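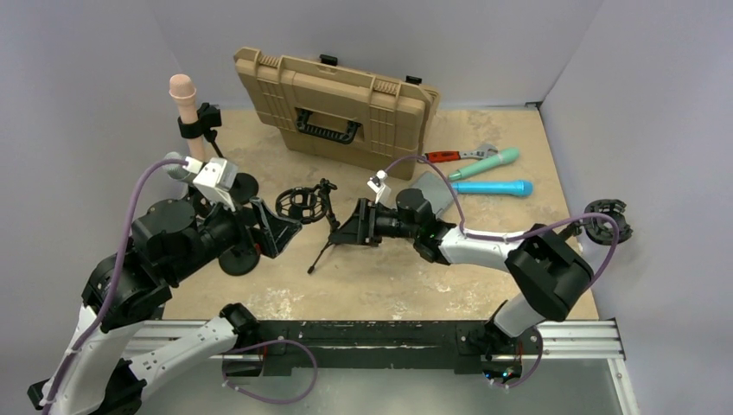

Both arms at the tabletop station, with the microphones and the tan case.

Gravusum open day: two arms, one table and a pile of audio gear

I went to the Gravusum open day in Nenwood mostly for the free coffee (fine, a bit weak) and ended up standing at one table for most of the morning. So this is a review of that table. I'll get to the rest of the building at the end, but there isn't much to say about it.

The station is called Brollow and it's a pair of arms mounted along the front edge of a work surface, grippers facing each other in the middle. Black joints, white links, purple cables looping all over the place. I've been to plenty of these events where the robots are behind glass stacking identical cubes, and I was so happy to see real clutter for once! Microphones in peach, mint green and bright blue, shock mounts, little stands, a big hard-shell case, even an adjustable wrench. It looked like my own desk the night before a recording.

The demo is packing and sorting audio gear. You sign up for a slot, 20 minutes each, and one of the staff talks you through it while the arms run. My group asked for the mint green mic first. The left arm went in slowly, lined itself up, closed on the body and lifted it without any wobble. Big cheer from the kids behind me. Then the right arm had a go at one of the shock mounts, and that was a different story. All those rings and thin spokes are hard to get a grip on, and it took three tries before it settled for grabbing the stand and dragging the whole thing along. Still impressive, but I winced a little.

Things I liked:

The grippers. The fingers are angular and open, so you can see what they're holding from nearly any side. Great for an audience.

The pace. It's slow, yes, but you can follow what each arm is up to, and when they come close together in the middle it gets properly tense.

The staff. They answered everything, including my dumb questions, and they didn't pretend the misses were part of the plan.

Things I liked less:

The cables. They're tied down along the arms, but there's still a lot of slack, and I kept watching the loops instead of the grippers. I'd love to see them tucked away in the next version.

The noise. You'd think a demo full of microphones would have one of them turned on so we could hear the presenter. From the second row I caught maybe half of it.

The case. I really wanted to see the latches opened and we ran out of time. I was told the February demo had managed it, so I'm a bit jealous of whoever got in then.

The kit isn't for sale yet. There's a smaller single-arm version named Koo that schools can borrow for $200 a term, and I got to poke at that one in the lobby. It's fun, it's light, and it's nowhere near as good to watch. With one arm you spend a lot of time waiting for it to put something down before it can do anything else.

Tickets were free, parking was not, and the sign at the door said 497 people had come through by noon. Go early if they run it again – the sign-up sheet for the two-arm table was full before I'd finished my coffee. The lobby posters and the video room you can skip.

Four stars out of five for Brollow, three for Koo, two for the coffee.

Visited September 2022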